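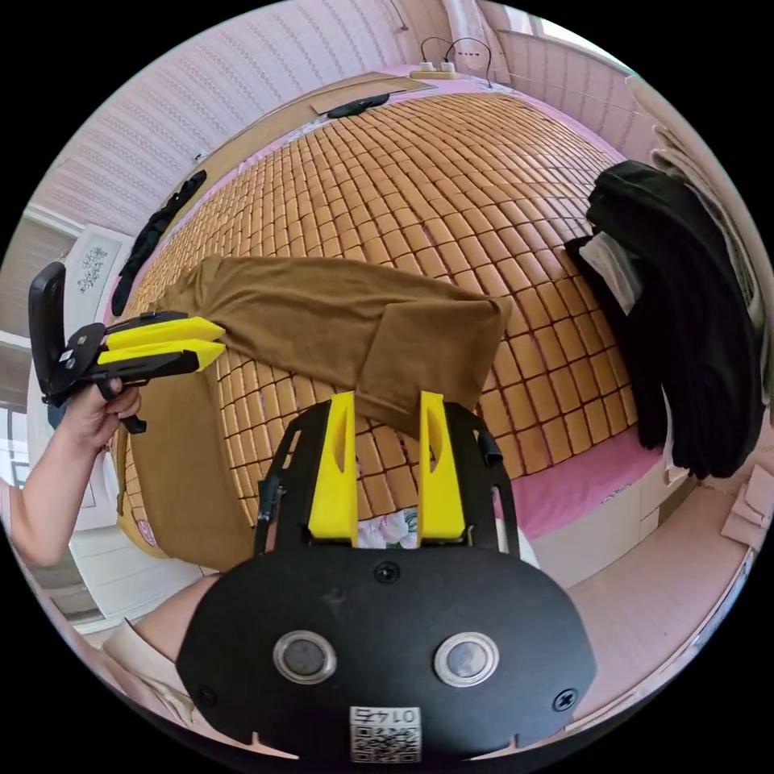
The Summer Bed Gets Cleared - Gallery

Quick page, sorry for the mess, I wanted these up before dinner. It's October and the small bedroom at the Foltow house still has its summer setup: the tile mat on top of the mattress, no quilt, everything else piled on the chair. Brown things day. I fold by color, Philomena thinks that's nuts, fine.

Captions are short where I had time to be short. Longer where I got carried away.

Trousers first

Brown pair, laid out on the mat. One leg stretched across the bed, the other running down the side, end of it hanging over. I never start at the waist. Start at a hem, get one leg straight, then bring the second leg over to meet it. Pinch the end, pull it out flat, smooth with your palm. If the cuff flops over, leave it til last.

The mat is why I fold on the bed and not on the table. Small hard tiles, nothing slides and nothing sinks in like it does on a quilt. Saulius Koppel gave it to us when he moved out of Wihongi, said he was done with hot summers. We were not. Paid him 900 for the mat and a floor fan, the fan died, the mat is still going after 4 summers.

Trousers go in half along the crease, then in thirds from the bottom. Thirds fit the Besora drawer, halves don't. Found that out the hard way, drawer jammed for a week and I was wearing the same two pairs.

Floral bedding stays where it is untill the mat comes up. Don't try to do both at once.

The big brown top

Long sleeves, lots of fabric, spread over the bamboo mat with one sleeve going up toward the head of the bed. The rest bunched in the middle. Always the slowest piece in the pile. Shirt, jacket, whatever you want to call it, we have argued about this and I've stopped answering.

How I do it: sleeves out first, both of them, all the way. Then tug the bottom edge til the middle lies flat. Face down. One side in to the center, sleeve back on itself, same on the other side. Up from the bottom once, then once more. Don't press the folds hard, it isn't going to a shop.

Still shorts weather in this room in the afternoon, by the way. Window faces west and the heat hangs around til 5. Good excuse to keep the mat down another week.

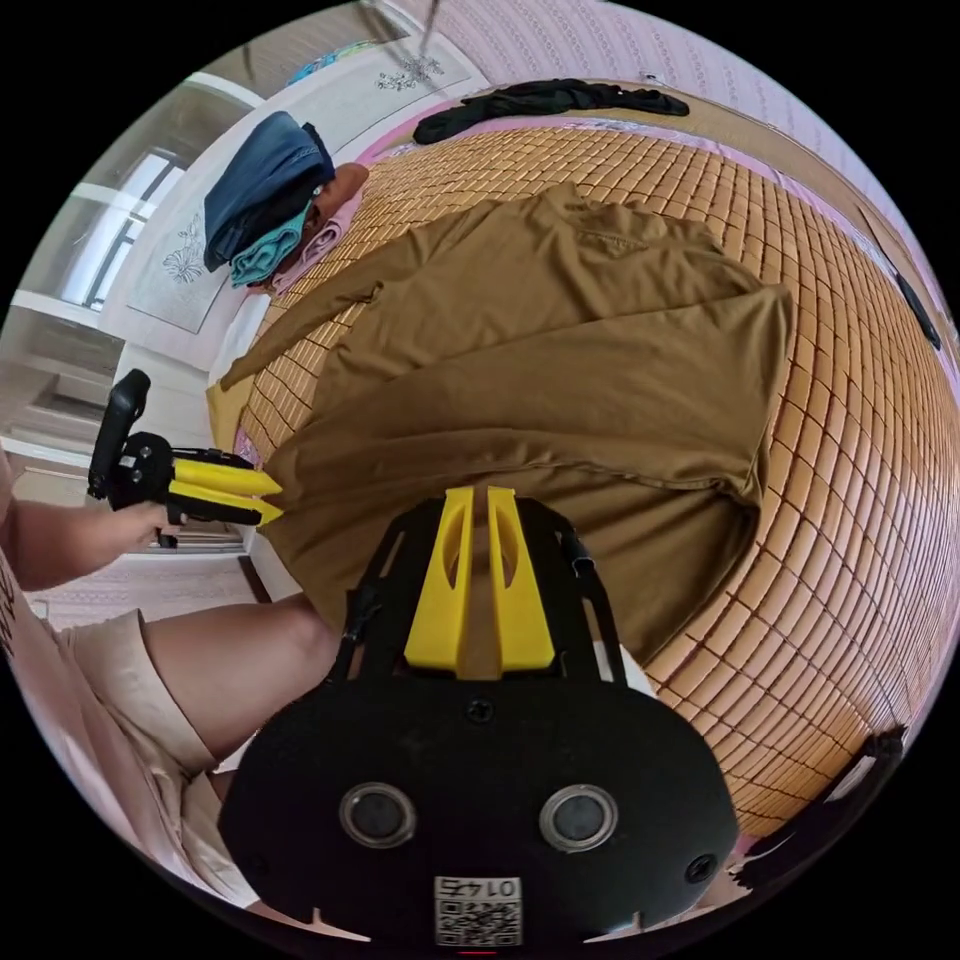

Where it all went

No pictures of this bit, ran out of afternoon.

Trousers: Besora drawer, left side, in thirds.
Big top: shelf, by itself, it squashes anything under it.
Odd socks: the Sidura tin. There are always odd socks.
Mat: wipe with a damp cloth, let it air, roll it tiles out and tie in 2 places. Behind the wardrobe, standing up. Never flat under the bed, it picks up every bit of dust in the house.

Philomena Rafferty wants it noted that she folds in quarters and her drawer shuts fine. Noted.

Blue pile next, probably when the quilts come down from the attic. Will add them to this page if I remember the password.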